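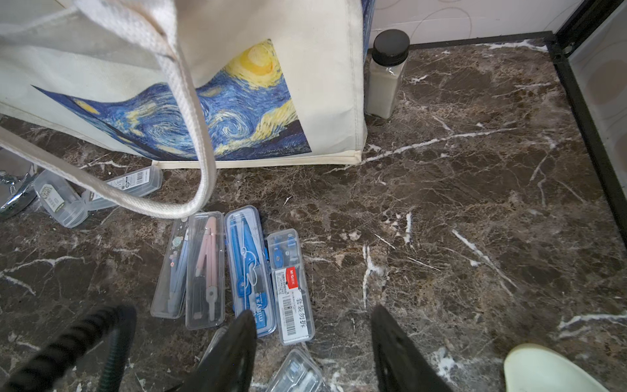
Drosside branch has replied that it can accept the revised carrier bag charge from October, provided that loans of cloth bags remain free to members. Its message is quoted in full at the foot of this one.

The office has considered the point and proposes the following wording for the members' handbook:

**Section 6, bags and carriers.** Paper carriers will be charged at 40p each. Cloth bags may be borrowed without charge and should be returned within the month. Branches may sell cloth bags of their own choosing, printed or plain, at a price they set themselves.

Branches are asked to note two matters of supply. The present stock of paper carriers stands at 800, held at Fendmont, and will not be renewed until it has been used. Orders for cloth bags should go to Piltik on the usual form – the minimum order is now 300, so smaller branches may wish to combine. Mekonnen and Fendmont have already done so.

Comments on the wording should be sent to this list by noon on the last working day of the month. A branch that does not reply will be taken to agree. The sale of second-hand bags, raised by Mekonnen, will be dealt with separately.

Members' Office

> To the Members' Office
>
> Drosside has no objection to the new charge. We lent 126 cloth bags last year and most came back in good order. We would not wish to see a deposit brought in, as it would fall hardest on those who shop with us least often.
>
> Please could the handbook also say whether a bag borrowed at one branch may be returned at another? We have always allowed it – other branches may not.
>
> Drosside branch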